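Kenby Household Forum > Kitchen > Small appliances
Topic: Cream microwave with Chinese buttons, how do you live with it?
Views: 1477

plumjar_k
Thursday, March 26, 2026

Hello everybody. English is my third language, so please be patient with me.

My husband and I moved into a rented flat in Ramwood in December, and the flat came with a microwave. It is cream color, quite pretty, and all the buttons are in Chinese. The booklet was not in the drawer. I don't read Chinese and the landlord doesn't either. Until now we use only the shortcut times under the display. I press 1分, I wait, I stir the soup, and I press again. It is a silly way to cook, but we have eaten warm soup all winter.
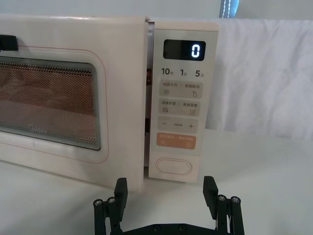

My question is first about these shortcuts. I would like to heat milk for two and a half minutes without standing there. My second question is about cleaning the inside. The walls of ours are a copper color and I am afraid to scratch them. I wiped them only with a wet cloth and there is one brown spot at the back which does not go away.

Also, do you keep the door closed when the oven is not in use? My mother always left it open for some time to dry. My husband closes it behind me every time.

oatmeal_depot

Welcome! 分 is minute and 秒 is second, so 10秒 is ten seconds. On the one I have at work you touch the minute key more than one time and it adds up. I can't promise yours does the same. Try it with a cup of water inside, never with nothing inside.

For the spot: put a bowl with water and some slices of lemon, heat it until the window is foggy, and leave the door shut for a few minutes more. Then wipe. Twice if necessary.

plumjar_k

Thank you. And the first big button? It says 微波火力 and then 智能解冻.

tofu_and_toast

I can help with this. 微波火力 is the microwave power, and 智能解冻 is "smart defrost." The next one down, if yours is the same as my aunt's, says 微波杀菌, which is sterilizing, and 美食菜单, a food menu. My aunt uses the defrost for dumplings and for nothing else. I would choose lower power for milk, it climbs over the cup very fast.

stillhungry77

I disagree with the lemon. I did it every week for a year in my old oven and the kitchen smelled like floor cleaner. Plain water makes the same steam. Also, I don't see why a person should learn an entire panel. Power, time, start. My oven has a food menu and I have never once agreed with it about a potato.

oatmeal_depot

The lemon is for the smell of fish. If you don't cook fish, leave it out. I never said every week.

ledge_and_larder

About the door, I am on the side of your mother. After steaming I leave mine open for half an hour and put the plate on the rack. If you close it at once, the water sits under the ring where the plate turns, and after some weeks there is a brown circle which is difficult to remove.

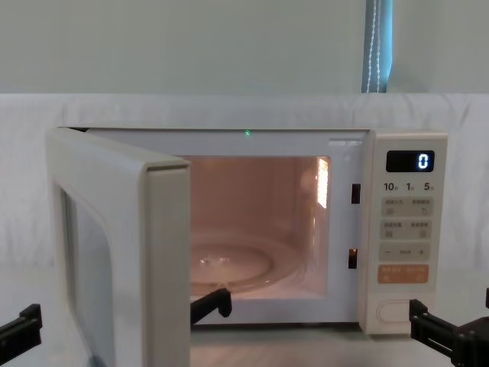
A door left open needs space, and this is what many people forget when they choose the place for the oven. We had ours in a corner with the wall on the left, and the door could open only halfway, so I had to bring the plate in sideways and I spilled gravy on the floor more than once. Look how far it comes out to the left when it is fully open, with the round glass plate inside and the light on. Ours is now on the long counter next to the bread box and I can turn a wide dish without touching anything. I would also check those two small slots at the right of the opening when you clean. Crumbs go in there. I use a dry cotton stick, and never anything wet.

stillhungry77

Half an hour with the light burning? On mine the lamp stays on as long as the door is open. I leave it open only by a finger, and the lamp goes out by itself after a time. Maybe this depends on the model.

ledge_and_larder

Mine goes out too. I don't know after how long, I am usually in the garden by then. If yours stays on, a finger is enough, or dry it by hand and close it.

plumjar_k

I did the plain water today because I had no lemon. The spot became smaller! I think once more and it will be gone.

Now something else. We have only a small table for the oven and I want to put a cloth on it, white, the same as we have on the dining table. Is it a good idea or will it slip? My husband says that a cloth under an appliance is for grandmothers.

gravel_path

A cloth is fine under the oven if it is thin and flat and doesn't hang in front where a child could pull it. I would never put one on top or over the back, because many ovens blow the warm air out there. Keep the curtain away too. My sister-in-law had a long kitchen curtain lying on hers and it became yellow from the steam.

tofu_and_toast

I am also in favor of the cloth. I bought a white one from the Urquijo shop and it survives everything, even turmeric, if you wash it the same evening. The feet of the oven leave four little marks, and I just turn the cloth around.

stillhungry77

I vote with the husband. Cloth collects crumbs, and crumbs bring ants. A bare table you can wipe in one move.

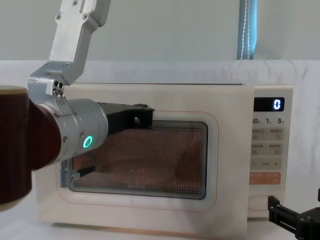 How often should the glass plate be washed?
After every spill, and otherwise one time in the week with normal dish soap. Let it cool before you put it in the sink, because cold water on hot glass can crack it.

The ring under the plate I wash at the same time. Crumbs stick to the little wheels and then the plate turns with a noise like a bicycle. I have had two ovens where people told me that the motor was broken, and it was only dried rice.

plumjar_k

Mine makes exactly this noise! I will look tonight.

oatmeal_depot

One more thing about the panel. Don't spray cleaner on it. Spray on the cloth first and then wipe, gently, with the oven unplugged. With touch buttons you will otherwise start some program while you are cleaning. My neighbor managed to start the sterilizing with a sponge inside and we all came to see what was the smell.

gravel_path

And small stickers! For my father I put little labels beside the buttons, written with a pen that doesn't run. MORE, LESS, START. He had refused this oven for 30 days and ate cold beans. After the stickers he makes porridge every morning.

stillhungry77

Stickers I accept. But beside the buttons, please, and never over them. The glue stays for life.
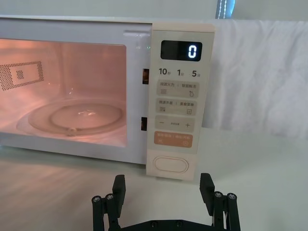

Kenby Household Forum | Small Appliances Team

Moderator note: this thread is moved from "Renting" to "Small appliances" because most of the answers are about use and cleaning. The old link still works. Please don't post repair instructions which need the outer cover to be removed. If the door doesn't close well or the latches feel loose, stop using the oven and ask a repair shop. Members near Birnley can find a list of shops in thread 3874.

plumjar_k

I have news. It was rice. One grain, completely black, under the ring. Now the plate is turning so quietly that I opened the door to check if it is working.

For the milk I pressed the minute key two times and it showed me two minutes, and then the ten seconds key three times for the rest. So it adds up, as oatmeal_depot said. The milk was a little too hot, and next time I will try the lower power.

We did not agree about the cloth. For the moment there is a cloth, because I bought it.

ledge_and_larder

Good! And the door?

plumjar_k

Open when I am in the kitchen, closed when he is.

tofu_and_toast

If you find other words on the panel, write them here and I will translate. The long ones I will ask my aunt.

plumjar_k

Thank you, I will. On Sunday I want to try the defrost with a piece of chicken. Does it need to be turned over in the middle, or does it do everything alone?

gravel_path

Turn it over. Whatever the button calls itself, the thin end starts to cook while the thick end is still ice. Separate the pieces as soon as you can, and cook it right after.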